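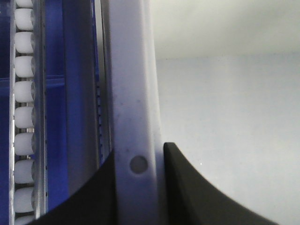 地方議会に出ている条例案の読み方、最初の一本を読み切るまで

議会の議案って、読めるようになると本当に面白いんです! ニュースで「増税案が可決」と聞いても、誰がいつからいくら払うのかは案外書かれていません。でも議案の本文には全部書いてあります。この記事では、架線や道路の整備費にあてる手数料や税の改正案を題材に、初めての人が一本を最後まで読む手順をまとめました。

用意するもの
・議案の本文(議会サイトの「提出議案」にあるPDF)
・新旧対照表
・色の違うペン二本
・時間は30分ほしいところ

手順1 議案番号で探す
件名で検索すると、似た名前の改正案がずらっと並んで迷子になります。番号がわかっているなら番号で。たとえば「議案第59号」なら、年度と会期も一緒に確認してください。番号は年ごとに振り直す議会が多く、去年の59号を熱心に読んでいた、ということが起こります(私はやりました)。

手順2 提案理由から読む
たいてい末尾に数行あります。短いのに情報が濃くて、私はここがいちばん好きです。「財源を確保するため」なのか「上位の法律が変わったため」なのかで、本文の見え方ががらりと変わります。

手順3 新旧対照表に色をつける
改正文そのものは「第四条中『八百円』を『九百円』に改める」のような書き方で、慣れないうちは目が滑ります。対照表で下線の部分だけを追いましょう。金額は赤、時期は青。800円が900円になるなら差は100円、と余白に書いておくと後が楽です。

手順4 附則を飛ばさない
施行日と経過措置は附則にあります。11月施行と書いてあっても、「施行日前の申請は従前の例による」とあれば、先に出した分は古い金額のまま。暮らしに直接響くのはこの部分なので、ぜひ声に出して読んでみてください。意外と頭に入ります!

手順5 お金の行き先を確かめる
条例案だけでは、集めたお金が何に使われるかまでは書かれていないことがあります。その場合は同じ会期の補正予算案を開いて、歳入と歳出の両方を見ます。特定の事業にだけ使うなら、基金条例や特別会計の名前がどこかに出てくるはず。予算書は分厚く、439ページのものに当たったときはひるみましたが、目次から「土木費」に飛べば読むのは数枚で済みました。

手順6 委員会の日程をメモする
本会議の前に委員会で審査されるのが普通です。傍聴や中継で質疑を聞くと、対照表だけでは見えなかった論点がどんどん出てきて、わくわくします。修正案が出ることもあるので、採決の後に最終版をもう一度確認してください。

メモの整理について
私はメモアプリのFlorkonに議案ごとのページを作り、「番号・理由・金額・施行日・行き先」の五項目だけ埋めています。紙のノートでもまったく同じことができます。空欄が残ったら、議会事務局に電話で聞いてみるのもおすすめ。資料の場所をたずねるだけなら、難しい言葉はいりません。

次回は請願と陳情の違い、それから紹介議員の欄の見方を取り上げます。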